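Search this site Enter keywords Go

The Long Life of a Small Pigment

29 April 2026
By Lenuța Vlad

The paint shop on the river side of Grollberg sells 38 colors, and none of them can be bought ready mixed. Customers take home powder in paper bags and are expected to own oil, a glass slab and some patience. The business has been there since 1711. It has changed hands often, most recently to the Kjærgaard family, who kept the old counter and replaced nearly everything behind it.

Green is the color people ask for most, and it has always been the hardest to get right. For a long time painters had two poor choices. They could use a copper green, which was bright at first but often turned brown under varnish, or they could lay yellow over blue and hope both layers aged at the same speed. Many yellows faded first. That is why the trees in some old landscapes now look blue.

Green earth was the safe option. It is a clay, dug out of the ground, washed and dried, and it barely changes over centuries. It is also weak. Mixed with white it nearly disappears, so painters mostly used it under skin tones, where a weak color was what they wanted. 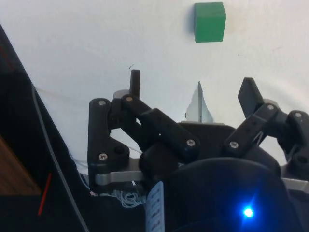

Last updated: 29 April

The shop's own green earth comes from a pit near Cirneo. A delivery arrives in April and has to last the year. The clay is soaked in barrels, stirred, and left to settle until the sand drops out. The fine part is poured off and the process is repeated. Drying takes 2 weeks in mild weather and longer in rain. After that it is ground and sieved.

A batch starts as 1000 kilos of raw clay, and much of that ends up as sand, which a local builder takes away for nothing.

The records of all this are kept in a ledger called the Jurnar. The name is older than anyone now working there – the family thinks it began as a spelling mistake. It lists the weather, the weight of each batch and the names of buyers who complained. One entry says only "too gray, sent back."

Modern greens have made most of this work unnecessary. They are strong, cheap and steady, and they come in a tube. House painters in town switched long ago. The people who still buy the clay are restorers, icon painters and a few plasterers who want a wall that looks soft in morning light.

The shop is open in the mornings. Bags are weighed while you wait, and the minimum order is 100 grams.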